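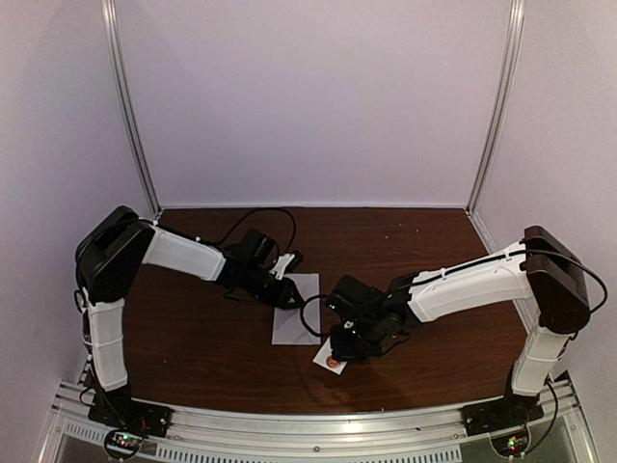 Pois é, fui mesmo! Há meses que andava a dizer que ia ao dia aberto da Grelwood e em setembro lá me meti no comboio das 9, com uma sandes na mochila e o bloco de notas que acabei por encher de papelinhos colados em vez de apontamentos. Para quem chegou agora ao blogue: eu gosto de papel. Muito. Cartas, envelopes, dobras, autocolantes, tudo o que se feche e se meta no correio.

A morada engana um bocadinho (passei duas vezes pelo portão sem o ver, há lá um letreiro enorme da Raltik, a empresa do lado, e foi esse que segui). Lá dentro fui recebida com café e com um cartão de visitante já com o meu nome escrito, e bem escrito, com acento e tudo, coisa rara fora de Portugal.

Começámos pelo arquivo de amostras. São 316 papéis em gavetas baixas, e deixam-nos mexer! Passei ali um tempo indecente. A Magdolna Dobos, que foi quem nos guiou, pôs-me na mão um papel de 200 gramas e pediu-me que o dobrasse ao meio sem mais nada, só com os dedos. Ficou uma vergonha, com o vinco todo partido por fora. Depois deu-me outro igual, mas rodado um quarto de volta, e dobrou que nem manteiga. É a direção da fibra, claro, eu até sabia a teoria, mas sentir aquilo nas mãos é outra conversa. Quem faz postais em casa e anda zangado com as dobras: rodem a folha antes de deitar as culpas ao papel.

A parte das dobras era a que eu mais queria ver e não me desiludiu. Uma folha branca normalíssima, dessas que todos temos ao lado da impressora, e fica-se a olhar para o vinco como se fosse uma joia. Eu sou de vincar depressa e com a unha (a minha avó chamava-lhe passar a ferro), e vim de lá decidida a ter mais calma, a acertar primeiro os cantos e só depois carregar. 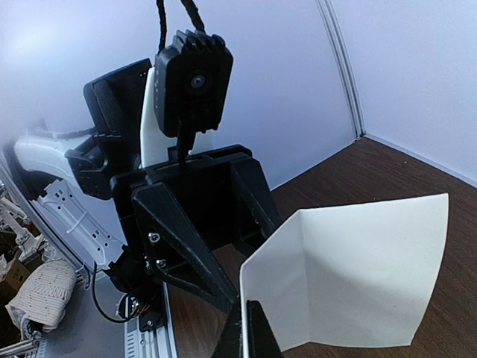
Folha branca com o vinco na vertical, ainda meio aberta em tenda.

Ao meu lado estava a Lotte Desmet, que encaderna cadernos e veio de propósito por causa das colas. Discutimos imenso sobre autocolantes para fechar cartas. Ela acha que estragam o papel quando se abrem e prefere uma aba bem encaixada; eu cá continuo fiel à bolinha colorida, sobretudo em tons quentes, num cartão branco sem mais enfeite nenhum. Trocámos moradas, por isso daqui a umas semanas vai receber uma carta minha fechada com a bolinha mais berrante que eu encontrar em casa!

O almoço foi num café chamado Ó Gríofa, ali a dois passos, com sopa de ervilha e pão escuro. Recomendo a sopa. O bolo de maçã estava seco.

À saída há uma lojinha, e foi aí que perdi o juízo. Trouxe um maço de folhas creme, uma dobradeira de osso (9 euros, e devia tê-la comprado há dez anos) e uns restos de corte que vendem em saquinhos, ótimos para etiquetas. Só não trouxe os envelopes da linha Prirdale, que eram lindos mas já não cabiam na mochila sem ficarem amachucados.

Se quiserem ir, inscrevam-se cedo e escolham o grupo da manhã, que à tarde a sala do arquivo já estava bastante cheia. E levem um saco rígido. Eu fiz a viagem de regresso inteira com as folhas ao colo.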